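Dois dias em Gukidport, de comboio e só com uma mochila

Já andava há meses a prometer à Su-chen Lu que íamos ver o mar do norte juntas, e finalmente fomos! Ela queria um sítio pequeno, eu queria um sítio com peixe grelhado, e Gukidport ganhou às duas. Escrevo isto ainda com areia nos sapatos e cheia de vontade de lá voltar em junho, quando abrirem os barcos para o farol.

A viagem de comboio é metade do prazer. A linha acompanha o rio durante quase todo o caminho e depois, de repente, sai de um túnel e está ali o estuário inteiro, com as garças paradas no lodo. Sentem-se do lado esquerdo à ida! Eu fui do lado direito e passei a viagem de pescoço esticado por cima de um senhor que dormia (peço desculpa, se alguma vez ler isto).

Onde dormimos

Ficámos na Pensão Duverlow, numa rua tão inclinada que tem corrimão. O quarto era pequenino, com uma janela para os telhados e um cobertor de lã daqueles pesados, que picam um bocadinho mas que sabem tão bem. O pequeno-almoço é servido até às dez e inclui um pão de centeio com sementes de funcho que eu comi em quantidades pouco elegantes. Quem tem sono leve deve pedir um quarto nas traseiras, as gaivotas da frente começam cedíssimo.

A pensão não tem elevador e a escada é estreita. Com mochila faz-se bem, com mala grande eu pensava duas vezes.

Subir ao miradouro

São 200 degraus desde a praça do mercado até ao miradouro de Yagi. A Su-chen contou-os em voz alta, eu perdi o fôlego lá pelo meio e deixei-a ir à frente. Mas que vista! De um lado o porto com os barcos todos alinhados, do outro as dunas a perder de vista, e um vento que nos levou o chapéu (o meu, claro). Há um banco de pedra virado a poente e ficámos lá até o sol desaparecer, a comer cerejas de um saco de papel. Levem casaco, mesmo que na praça esteja calor.

Para descer há um caminho alternativo pela encosta, mais comprido e muito mais simpático para os joelhos. Passa por hortas, por um tanque antigo e por uma capela que estava fechada das duas vezes que tentámos.

Comer, comer, comer

O melhor jantar foi no Pronatow, uma casa com oito mesas e ementa escrita num quadro. Tamunoemi Ekpo, a cozinheira, veio à mesa perguntar se gostávamos de picante e nós dissemos que sim com demasiada confiança. Chegou um guisado de peixe com tomate, malagueta e arroz solto que me fez chorar de alegria e de malagueta ao mesmo tempo. Pagámos 52 euros pelas duas, com vinho da casa e uma sobremesa de coco partilhada. Reservem! Na segunda noite quisemos repetir e já não havia lugar, acabámos com umas sandes de cavala no cais, que também estavam ótimas.

A manhã das dunas

O passadiço das dunas tem 900 metros e faz-se devagar, porque apetece parar a cada curva. Cheira a camarinha e a sal. A praia no fim estava quase deserta e a água gelada, mas a Su-chen entrou até aos ombros e eu até aos tornozelos, cada uma com a sua coragem. O café junto à entrada do passadiço só aceita dinheiro, convém levar umas moedas.

Se forem com crianças, o lado sul da praia é mais abrigado e tem poças nas rochas quando a maré está baixa. A tabela das marés está afixada na porta do posto de turismo.

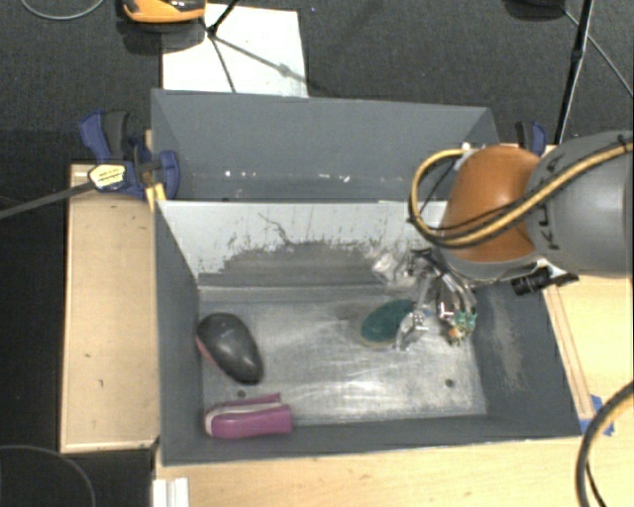 Notas para quem for

O comboio direto só sai de manhã, à tarde é preciso fazer transbordo. O mercado fecha à uma e as bancas de queijo arrumam antes disso. Não precisámos de carro para nada. E se encontrarem um chapéu de palha com fita verde na encosta do miradouro, é meu, escrevam-me!

06/04/2022

14 comentários
37 partilhas

Artigos recentes
Três sopas que comi em viagem e tento repetir em casa
Como faço a mochila para um fim de semana
Comboios noturnos: o que levo para dormir melhor
Um domingo de chuva entre livrarias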